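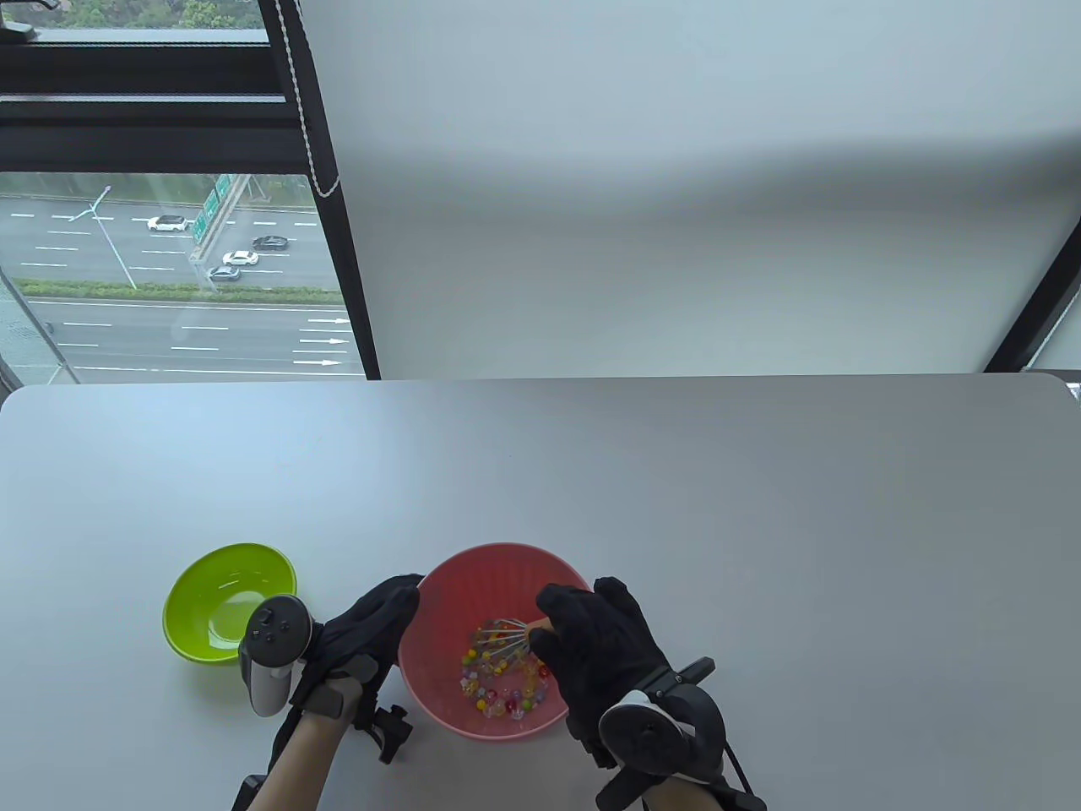 Work at the table: green bowl on the left, pink bowl with beads and whisk on the right.

Jeko Hand Work Set
README, version 3

1. What is in this set

The Jeko Hand Work Set holds 979 recordings of people doing small table work with their two hands. It was made at Elurance, a firm which packs and mixes goods for craft shops, in its building in Baloyi. The recordings are used to teach a two-arm machine, called Wakia in our plans, to take over a part of the mixing and sorting.

This file explains how the recordings were made, what you find in the folders, and what the project means for the people at the tables. The last part was added at the wish of the staff, and we ask you to leave it in if you pass the set on.

2. How a recording is made

The worker wears thin black gloves. One controller is fixed on each hand, so that the position of the hand is stored together with the picture from the head camera. The two controllers do not have the same colour, and this has no influence on the data. The cable on the right side must lie behind the arm before the start.

One recording is one task from beginning to end. If something falls on the floor, the worker picks it up and continues. Such recordings stay in the set and carry the word "drop" in the notes column.

3. Tasks

stir – beads are mixed in a bowl with a whisk
pour – beads go from one bowl into another
pick – single beads are taken out by colour
wipe – the table is cleaned with a cloth

The stir task looks strange to visitors, but a whisk is what our mixing team has used for years. It moves the beads from the bottom to the top without scratching them much. A spoon was also tested, and 110 of the stir recordings are with a spoon.

4. Folders and files

video/ – one file for each recording
hands/ – position of left and right hand, same name as the video
notes.csv – task, table number, worker code, length, remarks
consent/ – empty form only; the signed forms are kept by the personnel office

Worker codes are two letters and were drawn by lot. They do not follow the list of names or the shift plan. Please do not try to connect them with persons.

5. Known problems

Table 2 stands near the window to the highway. Cars pass in the background and the light changes during the day. If your model looks at movement in the whole picture, cut the window out first.

The glossy bowls give reflections. In 65 recordings the left hand position jumps for a moment. These are marked with "jump", and we did not repair them.

Nearly all workers in the set are right-handed. A model trained on it will probably prefer the right hand for the tool.

6. What it changes for the people

Before the project, a mixing shift was eight hours of standing with the same movement. Many colleagues had pain in the wrist. From February the recording work was offered as a part of the normal shift, two hours at most, with the same pay. Participation is free, and a worker can stop on any day and have the own recordings deleted.

Management and staff have agreed in writing on these points:

– No one loses a contract when Wakia starts on the mixing tables.
– Recordings are not used to measure the speed of a worker. The length column exists only for training.
– Workers who leave the mixing table are trained for checking, machine care or packing, and they choose the order of their wishes themselves.
– The team sees every new version of the machine before it runs in a shift.

Not everything is solved. Some older colleagues say that checking the work of a machine is more tiring for the head than mixing by hand, and that there is less talking at the tables. Others are glad that their wrists can rest. The agreement also says nothing yet about people who come through an agency. Talks on this are open, and we will change this file when there is a result.

7. Use

You may use the set for research and teaching. Please do not use it for judging workers, in our firm or in any other. If you publish something with it, send us a copy, and we will hang it in the break room in short form.

8. Changes

Version 3 – spoon recordings added, section 6 written new
Version 2 – "jump" remarks added, table numbers corrected
Version 1 – first internal set, only stir and pour

9. Contact

Ayanda Sibiya, process team, Elurance, Baloyi. Questions from staff go to the same address and are answered first.

Last changed: July 1, 2022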